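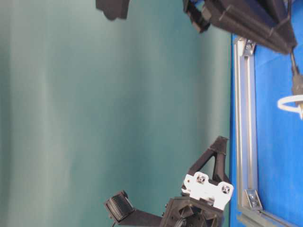 *Robot station: printed gripper with ribbed finger pad, white mounting plate, and aluminum rail along the blue table.*

# Student Robotics Project: Spring Progress Report

**Submitted to:** Pruvau Education Fund
**Prepared by:** Stępień, project lead, Nirnodo Robotics Club
**Date:** 14th April

## Where the project stands

The club set out to build a tabletop robot station that students can run, repair and rebuild themselves. The grant application described three stages: mechanical build, control, and a set of handling tasks for the July open day. The mechanical build is finished. Control is working for single arm movements and partly working for both arms together. The handling tasks have been started with simple objects only.

There are 18 students on the project this term. Five of them were new in January and had not used a 3D printer or a hex key before. They are now printing and fitting parts without help.

## Mechanical build

Most of the arm and gripper parts are printed in black by the students on the club's two printers. The mounting plate was printed in white because the black ran out, and we have kept it that way. The screws are easier to find on it, and new students learn the mounting points faster.

The first version of the gripper finger flexed too much at the tip. Students thickened it twice. The third version is the one now in use. The finger pads are separate pieces with fine grooves across the face, so a worn pad can be changed without reprinting the whole finger. We have gone through 13 pads since the start of the year, most of them during early testing when the closing force was set too high.

The bracket next to the mounting plate was redesigned with an open triangle in the middle. It uses less material than the solid version and prints faster. It has not cracked so far. The solid version cracked once, at a screw hole, and we think the screw had been overtightened.

The aluminum rail was moved in February. In its first position the students could not reach the rear bolts with the arms in place, and every small repair meant taking an arm off. The corner brackets are now checked at the start of each session and the check is written in the station log.

## Control

Both arms run from one computer using the Avero control software. Students can record a movement, play it back and edit the points. The older group has written a short program that opens the gripper, moves to a set position, closes and lifts.

Running both arms together is behind schedule. When the two programs start at the same time, one arm sometimes lags and the positions no longer match. Two students are working on a shared start signal. They have a version that works on the bench with the motors disconnected. It has not yet been tried on the arms.

## Handling tests

The first handling test was picking up a foam block from a marked position and setting it down on a second mark. Students ran it 80 times over four sessions and the block was placed correctly in 67 of those runs. The failures were recorded by type:

- block slipped out during the lift
- gripper closed beside the block
- arm stopped before reaching the mark
- operator stopped the run

Slipping was the most common. Most of the slips came before the pads were changed to the grooved type, and the test will be repeated in full with the current pads so that the results can be compared properly. We had planned to have that done for this report. A motor failure cost us two sessions and it was not possible.

The next objects are a plastic cup and a small cloth bag. The cup has been tried a few times without keeping results.

## Problems

**Motors.** One gripper motor failed in March after the gripper was left closed on a block during a break. It was replaced from spares. The session rules now say that grippers are opened and power is switched off before anyone leaves the table.

**Cables.** Connectors worked loose twice when an arm was moved to the end of its reach. Cable ties have been added and the students are drawing up a proper route for each cable. It will be on the wall chart before the end of the term.

**Attendance.** Numbers dropped in the weeks before exams. We moved the harder control work to later in the term and used those sessions for printing and sorting parts.

## Budget

Spending is within the amount approved. The printed material line is close to used up, mainly because of the finger redesigns. The travel line has not been touched, as the regional meet was held online. We ask permission to move the travel money to filament and one spare motor. No additional funds are requested.

## Student work outside the build

Each student keeps a notebook with sketches, settings and test results. The quality varies a good deal. The better ones have been used to write the assembly guide, which now covers the gripper and the lower half of the arm. The upper half is being written by the older group. New students will be asked to follow the guide from the first page, and any step they get stuck on will be rewritten.

## Before the next report

- Repeat the foam block test with the current pads
- Try the shared start signal on both arms
- Finish the cable routing and chart
- Complete the upper arm section of the assembly guide
- Choose the tasks for the open day in July

The station log and the test sheets are kept in the club room and copies can be sent on request. Please confirm the travel line change in writing so that the motor can be ordered this term.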